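Wording a death notice when the paper charges by the line
Posted 16th April by pewter_gull

My uncle died in February and the family has decided that I, having once written a parish newsletter, am the literary one. The Mornance paper wants 238 pounds for a notice of up to 50 words, and more for every line after that. My aunt's draft is 170 words and doesn't get as far as his schooldays until the second paragraph.

Two questions. Is anyone still paying for print? And does "peacefully" have to go in? He was in the middle of a row with the hospital about his slippers.

marrowfat
Sorry about your uncle, he sounds like good company. Yes, people still pay. My mother's friends don't look at anything online and they read that page before the front one. We put the bare bones in the paper (name, age, village, funeral time, flowers or no flowers) and ran the long version on the funeral director's website, where words are free and it shows.

Ji
I'd leave "peacefully" out. Everybody who knew him will know, and everybody who didn't isn't going to ring up and check. "At home" or "in hospital" does the job.

tollgate58
Disagree with Ji. "Peacefully" is for the widow. If she wants it, it goes in, slippers or no slippers. It's one word out of your 50 and you'll have a quieter summer.
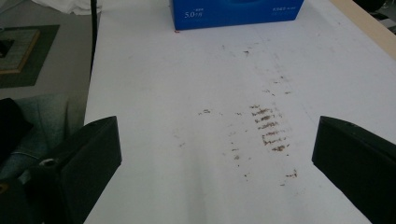 The bit I would cut is the list of clubs. My father-in-law's notice named every society he had ever joined, including two he'd left in a temper, and the bill came to 2495 pounds across three papers. There was a brass band in there he only played with once.

pewter_gull
My aunt has just added the Vodon Bowls Club, the allotments and "a keen supporter of the Mandico ferry campaign", which he signed a petition for.

marrowfat
Was the ferry saved?

pewter_gull
No.

hobnail
Contrary view: pay for the long one. We did the short version for my gran to save money and I've regretted it since. It's the only time most of us get in the paper without having parked on something. Do check the order of the grandchildren, though. Ours went in by age, apart from one, and she still brings it up.

tollgate58
By age is a mistake anyway. Alphabetical.

Ji
Alphabetical puts the cousin who never visited at the top. By age.

pewter_gull
There are a lot of them and the aunt says "and all his grandchildren" is what you put for people you've forgotten. I've got her down to 50 words by taking out the ferry and most of the adjectives. "Peacefully" is in. The long one is going on the website tonight, petition and all.

Related threads
Who reads the eulogy if everyone says no
Thanking the nurses in print: first names or ward?
Mornance chapel hall, is the urn working again
No flowers, but they'll bring them anyway

Last updated: 9 replies, thread open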